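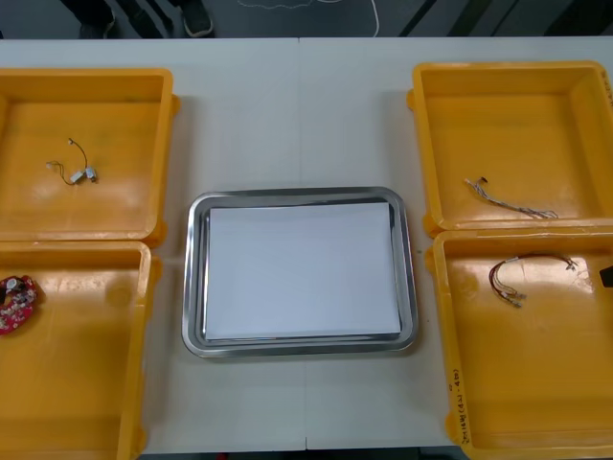

Yellow Bins and a Steel Tray: My New Favorite Way to Sort Wires

Posted 30 June 2020

I have been putting off the wire drawer since January. Anybody who fixes things at home has one, I think – the place where every short bit of cable ends up, plus the connectors you cut off a dead fan and couldn't bring yourself to throw out. Mine had grown into two drawers and a cookie tin. Well, the tin is empty now, and I am so pleased with how it's going that I want to tell you all about it!

The big change is the bins. I used to sort into sandwich bags, and sandwich bags are awful. They slide around, they fall over, and you can't drop something in without using both hands. A deep yellow plastic bin with thick walls just sits there and waits for you. I put four of them around a stainless steel tray and suddenly the whole job had a shape to it. Tray in the middle, bins on either side, everything within reach of where I'm standing.

And the color! I would never have picked yellow for anything in my house, but a thin dark wire on a bright yellow floor practically jumps out at you. My old bins were charcoal gray (very stylish, completely useless) and I was always running my fingers around the corners to check if I'd missed a terminal. With yellow you glance in and you know.

I got mine from Mellico, a little storage place I order from maybe twice a year. They have a smaller size too, but I'd go for the big ones. Wires are springy. They want to climb out of anything shallow.

Now the tray. I line it with plain white paper, a good stack of it, laid the long way so only a thin band of metal shows around the sides. The paper gives me a clean white background to look at small parts against, and I can scribble on it as I go. When a sheet gets grubby, I lift it off and there's a fresh one waiting. It's such a small thing and it makes me happy every single time.

My sorting order, for those of you who asked after the last post:

Anything with a connector still on it gets looked at first. Those are the ones worth saving, and the ones that tangle the worst. I pick up the whole piece near the thickest part of the bundle and let the loose ends hang, and most of the time it sorts itself out without any picking at knots. 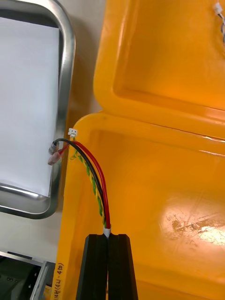

I'm a big believer in keeping little harnesses whole. When I started out, I'd strip everything down into single wires, red with red and black with black, and it looked wonderful in the jars. Then I'd need a short set with the ends already on and have to build one from scratch. So if a red, a black and a yellow-and-green are already gathered together in a white sleeve, they stay together. Somebody crimped those ends on nicely and I'd like to keep it that way.

Crimp terminals get a check before they go anywhere. I give each one a gentle tug. If it moves on the wire, it comes off and I note the color of the insulation on my paper, so I know which ones to restock. I keep a box of 800 assorted crimps by Gekska for this, and I thought it would last me forever. It has not lasted forever! The pinkish-red ones go fastest in my house, by a mile.

Twisted pairs have a bin of their own. I can't give you a scientific reason, I just like seeing them together. A good tight twist is a lovely thing – and if you leave them in with the singles they grab hold of everything around them and you're back to the drawer you started with.
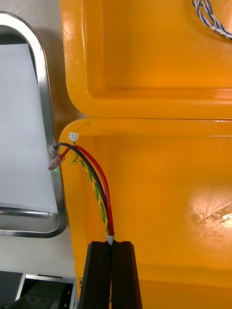 The one thing I'd warn you about is the rim. Small white connectors love to catch on the edge of a bin, and then half your wires are in and half are hanging over the outside, and you bump the table with your hip and down they go. I've started lowering things in from above instead of dragging them across. Slower, yes, but I've spent a lot less time on the floor with a flashlight.

The plastic does scuff, by the way. I don't mind at all. Terminals have sharp little edges and a work bin should look like it works. If scratches bother you, a piece of felt in the bottom would probably do it, though then you'd have strands stuck in the felt and I'd hate that more.

So where am I? I've set a timer for 30 minutes each evening, and I nearly always run over, especially with a good radio show on. The second drawer still has a layer at the bottom that scares me a bit (old doorbell parts, mostly, and a Trurnness lamp kit I never finished). I'm hoping to reach it by the weekend.

After that I need labels. I've been trying the Zoubi paper ones and they peel off the yellow plastic within a day or so, which is a pity as they come in such good colors. If you know of a label that sticks to smooth plastic and still comes off clean when I change my mind, please leave me a comment. I change my mind a lot.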